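Forums > High School Football > Playoffs

**dudinus_dad50**
What a game Friday!! Fadar was down 9 with 3 minutes left and I had already told my wife to start the car. Then the onside kick, then that catch in the corner. Bring on Olomport!

**NicAodhaNorth**
Great comeback, but he was out of bounds. I was on the 40 and had a better view than the ref.
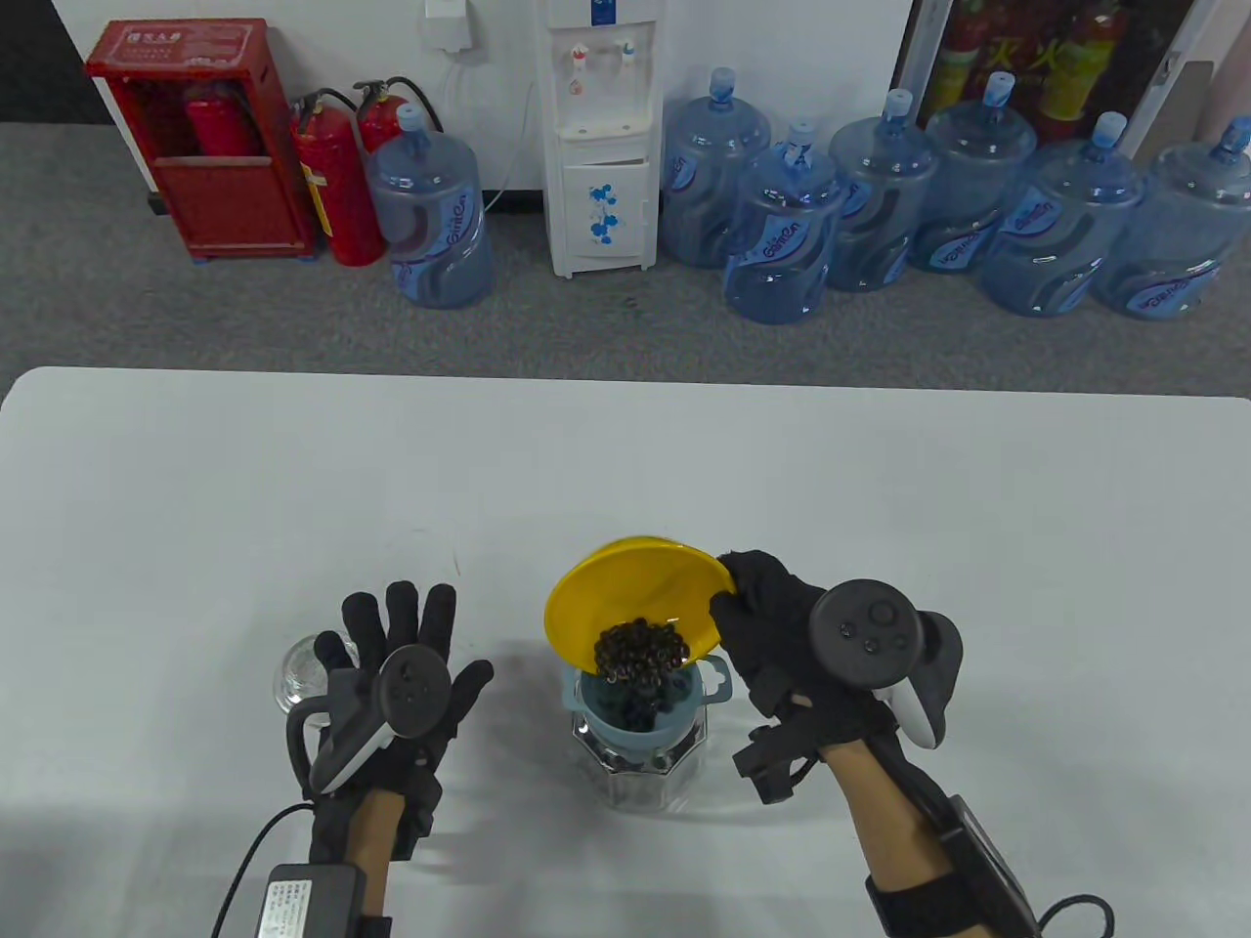
Dark beads going from the yellow dish into the strainer on the jar

**dudinus_dad50**
No way, left foot was down! Even their coach didn't argue it.

**gridiron_gal**
Foot was in, sorry North. I'm more worried about our run defense. Olomport runs it every down and loves it.

**NicAodhaNorth**
Agree on that part. Still out of bounds. See you all at the gate, I'll bring the cowbell.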